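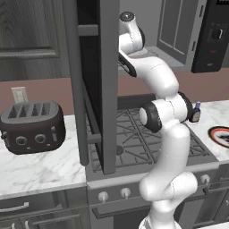
The Eststead Financial Supervision Office has published final rules on the use of privately issued digital tokens for retail payments, requiring issuers to hold customer money in separate accounts and to return it on request at full face value. The rules were released on 2025-12-31 and follow a consultation that closed in November. They apply to any token that is marketed to the public as having a fixed value in dollars and that can be spent with a merchant. Tokens bought only as an investment, with no fixed value, are left to a later review.

The Office said that the main purpose of the rules is to give people who pay with tokens the same basic protection as people who pay by card or bank transfer. Under the present arrangements, a customer whose order is canceled may receive a refund in tokens, and must then find a buyer or apply to the issuer to turn those tokens back into dollars. The time this takes is set by the issuer's own terms.

"A customer who has paid for goods should not become a lender to the issuer without having agreed to it," said Busisiwe Mokoena, director of payments supervision at the Office. "The rules set out who holds the money, where it is held, and when it must be paid back. Firms that already work in this way will have little to change."

Issuers will be required to keep reserves equal to the full value of all tokens in circulation. Reserves may be held as bank deposits or as short-term government debt. They may not be lent, pledged as security or invested in the issuer's own group. At least one outside custodian must be appointed, and the custodian must confirm the reserve balance to the Office at the close of each month.

Requests to exchange tokens for dollars must be met within four business days. The draft rules had proposed a shorter period for small balances, but this was dropped after issuers said that running two timetables would raise costs and confuse customers. No fee may be charged for an exchange unless the customer has asked for a faster service and has been told the price in advance.

Flerkora, the payments company that issues the Zovel token, said it would comply with the rules from the first day. The company has held its reserves with Trịnh, a custody firm based in Eststead, from the launch of the token, and said that it did not expect to make changes to that arrangement. It did express concern about the reporting timetable, which it described as demanding for firms with a small finance staff.

In its written response to the consultation, Flerkora had asked for permission to hold part of its reserves in commercial debt issued by large companies. The Office declined the request. It said that such debt may be hard to sell quickly when many customers ask for their money at the same time, and that the additional income to the issuer did not justify the risk to customers.

The Office received 17 responses to the consultation, of which 14 supported the general approach. The remaining responses came from firms that favored a voluntary code. A summary of all responses has been placed on the Office's website together with the final text, with the names of private individuals removed.

Merchants were divided on the question of refunds. Several retailers had argued that a refund should be made in whatever form the customer used to pay, as is usual with cards. Consumer groups preferred that the customer be allowed to choose. The final rules adopt the second position for orders that are canceled before delivery. For goods returned after delivery, the merchant may refund in tokens - provided that the number of tokens returned is worth the same in dollars as the price originally charged.

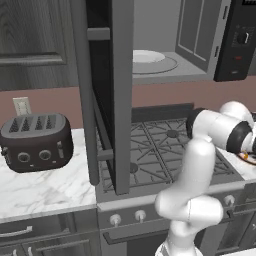 Orders paid in stages receive separate treatment. Where a merchant takes a deposit in tokens and collects the balance later, the contract must state the full price in dollars, and each payment must be recorded at its dollar value on the day it is made. A merchant may not ask for a further payment on the ground that the token has lost value between one stage and the next. The risk of a fall in value will rest with the issuer, which is required to make good any shortfall.

Merchants themselves will not need a license in order to accept tokens. They must display the name of the issuer at the point of payment and must provide a receipt showing the amount in dollars. A merchant that converts tokens for customers as a separate service, or that holds token balances on their behalf, will be treated as a payment firm and must register with the Office before offering the service.

The rules also introduce a duty to verify the identity of customers whose token payments to a single merchant exceed $1,541 in a calendar month. Below that amount, issuers may rely on the checks made when the customer's account was opened. The Office said that the threshold is the same as the one already used for prepaid cards, and that keeping the two in line would prevent business from moving from one product to the other simply to avoid the checks.

Mokoena said that the Office had considered a lower threshold but found no strong case for it at this stage. "We will have proper data once the monthly reports begin to arrive," she said. "If the figures show a problem, we have the power to adjust the threshold without reopening the rules as a whole."

Trịnh said in a statement that it welcomed the requirement for outside custody and was preparing to take on additional clients. The firm asked the Office to publish a standard form for the monthly balance confirmation, so that custodians would not need to agree on a different format with each issuer. The Office has said that a form will be issued before the first reports are due.

Firms that issue tokens in Eststead at present may continue to do so while their applications are considered, but they may not accept new customers until an application has been filed. Each application must include audited accounts, a copy of the custody agreement and a plan for returning customer money if the business closes. Incomplete applications will be sent back and will not count as filed.

Penalties for breach of the reserve rules include fines, suspension of new issuance and, in serious cases, withdrawal of permission to operate. The Office may also appoint a manager to oversee the return of customer money. The cost of such an appointment would be met from the issuer's own funds and could not be charged to the reserves.

Guidance for merchants, including sample wording for receipts and deposit contracts, will be published separately. Questions on the rules may be sent in writing to the payments supervision department of the Office.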